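Portada > Participación > Peticiones y transparencia > Preguntas frecuentes

Preguntas frecuentes sobre las peticiones ciudadanas al Parlamento Europeo

Desde la oficina de Seltadora ayudamos a redactar, traducir y seguir peticiones. Estas son las dudas que más nos llegan, con las respuestas que damos por teléfono, algo más peinadas.

¿Quién puede presentar una petición?

Cualquier ciudadano de la Unión, cualquier persona que resida en un Estado miembro y las empresas o asociaciones con sede en él. No hace falta abogado. Tampoco hace falta tener un primo en Bruselas, aunque la pregunta nos la hacen con una frecuencia conmovedora.

¿Sobre qué se puede pedir?

Sobre asuntos que sean competencia de la Unión y que le afecten directamente: medio ambiente, consumo, libre circulación, reconocimiento de títulos, etcétera. El vecino que aparca en su vado queda fuera. El alcalde que lo consiente, por desgracia, casi siempre también.

¿Puede el Parlamento anular una sentencia o una multa?

No. La comisión correspondiente puede pedir información, reclamar explicaciones a la Comisión Europea, celebrar un debate o, en casos contados, enviar una delegación. Anular, no anula nada. Si lo que quiere es recurrir, vaya a los tribunales de su país y vigile los plazos, que corren igual mientras usted espera carta.

¿Cuánto tarda?

Meses. A veces bastantes. La petición de los vecinos de Nekau sobre el vertedero estuvo 13 meses en trámite antes de que alguien les preguntara por los anexos, que iban en el primer envío. Recomendamos paciencia y una carpeta resistente.

¿Cuántas firmas necesito?

Una, la suya. Las demás ayudan a que el asunto se vea, pero no cambian la admisibilidad. La petición de Nekau llevaba 538; otra que acompañamos desde Ritov llevaba 3 y se admitió antes. Los de Nekau todavía nos lo recuerdan.

¿En qué idioma escribo?

En cualquiera de las lenguas oficiales de la Unión. Recibirá la respuesta en esa misma lengua, en la variante administrativa, que conviene leer dos veces y sentado.

¿Se publicará mi nombre?

Puede publicarse. Si prefiere que no aparezca, indíquelo al presentar la petición. Hágalo entonces y no después: lo que ha circulado por internet es difícil de recoger.

¿Qué extensión debe tener el texto?

Nosotros pedimos dos páginas y solemos recibir 10. Cuente qué ocurre, desde cuándo, a quién se ha dirigido ya y qué solicita. La historia de su familia desde la posguerra puede ir en un anexo, o en unas memorias.

¿Y si la declaran inadmisible?

Le explicarán el motivo y, en ocasiones, le indicarán otra vía: el Defensor del Pueblo de su país, por ejemplo. Puede volver a intentarlo si aporta elementos nuevos. Las mayúsculas no se consideran un elemento nuevo.

¿Cobran ustedes por la ayuda?

No. La oficina se sostiene con las cuotas de los socios y con una ayuda de la Fundación Rautiainen, que no interviene en los expedientes. Aceptamos donaciones y, a partir de media mañana, café.

¿Atienden en agosto?

Contestamos el correo, despacio. Las consultas presenciales se reanudan en septiembre.

Contenidos relacionados
- Diferencias entre petición, queja y denuncia
- Cómo solicitar documentos a una institución europea
- El vertedero de Nekau: historia de un expediente
- Glosario de lenguaje comunitario para personas sanas

Última actualización: junio

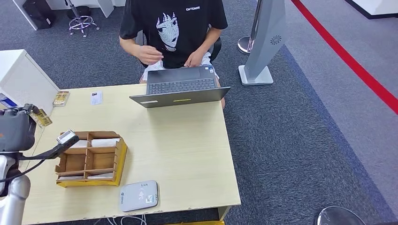

En la mesa, con el portátil abierto.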